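The Slow Train to Hodeston Gets Its Second Wind

On a gray Thursday in October, a little before six in the morning, there were already people on the platform at Kwon. One had a bicycle with a milk crate tied to the back, two were nurses coming off a night shift, and one was Rafsan Seneviratne, who has run the branch line's timetable office for so long that he still thinks in terms of trains that were dropped from it years ago. He had brought a thermos and a spare cup, and he pressed the cup on me before I had managed to say good morning.

The railcar to Hodeston is a modest thing, with a friendly rattle to it and seats the color of pea soup. It leaves Kwon, follows the river for a good while, stops at the old cannery and the fairgrounds, and then climbs through the orchards at a speed that lets you look properly at the apples. For most of the last decade it ran twice a day, and people had more or less learned to live without it. You cannot plan a job or a dentist's appointment around two trains a day, and so folks bought second cars, or asked their sons for a ride, or stayed home.

Then the county bought the line back from the freight company, and things began to move (slowly, this being a railroad!). There are now 6 trains each way on weekdays and 4 on Sundays, and on a good week the branch carries up to 4000 riders.

A line put back together by hand

The man who looked after the track work is Ruan Joubert, a big, gentle fellow who speaks about ballast the way my grandmother spoke about pie crust. He walked me out along the cutting above the cannery, where his crew spent most of a winter changing ties and clearing drains that had been blocked with leaves since goodness knows when. Water is the great enemy, he told me, far more than the weight of the trains. When the drains fail, the clay goes soft underneath, the rails sag, and down comes the speed limit, until you could just about keep up on the milk-crate bicycle.

All told they replaced 800 ties on that one stretch. He showed me the last of the old ones, stacked by the fence, and I was a little sorry to hear that they are too full of creosote to be used for anybody's flower beds.

The signals came from a supplier called Vundamex, and there was some grumbling over them at first, mostly among people who liked the old arms going up and down. Gyu-bin Son drives the early railcar and was one of the grumblers. She has come around. In fog, she says, she used to creep up to the fairgrounds crossing with her heart in her mouth, and now the light reaches her well back in the orchards and she can get on with her coffee.
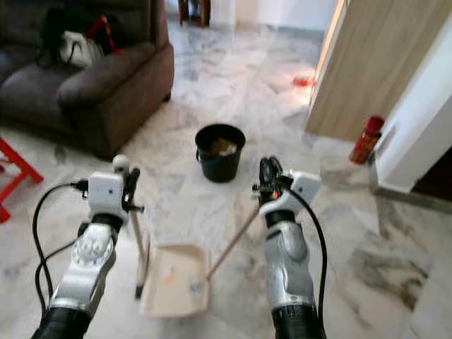

What the riders want next

Ask anyone on board and you will get an opinion, generally a long one. The nurses would like a later train home. A retired schoolteacher in the second row wants the waiting room at Hodeston opened before seven, and she has a point, as the wind comes straight down the valley there and the bench faces right into it. Several people brought up the ticket machine, which is a Zoris, and which seems to dislike any dollar bill that has ever been folded.

Valentin Perrin, who keeps the bakery across from Hodeston station, has no complaints to speak of. He used to open at eight and now he opens in time for the first arrival, and he has taken to setting aside a tray of plain rolls for the riders with a tight connection to the bus. I bought two and ate both of them standing up.

The bigger question is whether the line might go farther. The old roadbed continues past Hodeston toward the lake, and most of it is still in public hands, though there is a missing bridge in the middle and a barn that somebody put up right where the rails used to be. Ha-neul Jeon has been drawing up the plans for the county, and she unrolled them for me across a table in the station house, holding down the corners with a stapler and my cup. She figures the bridge is the easy part. Bridges are only money, she said, and the barn has an owner who doesn't answer letters.

She would like to see a summer service first, weekends only, with a bus covering the last few miles to the water. If people ride it, there will be something to show the state when the grant money comes around again. If they don't, the buses can go back to the school run and no great harm done.

I took the noon railcar home. It was nearly full by the cannery, and a small boy across the aisle called out the name of every stop before we reached it, getting the fairgrounds and the orchard halt the wrong way around. Gyu-bin Son gave two toots on the horn at the crossing, and he waved to her all the way down the hill.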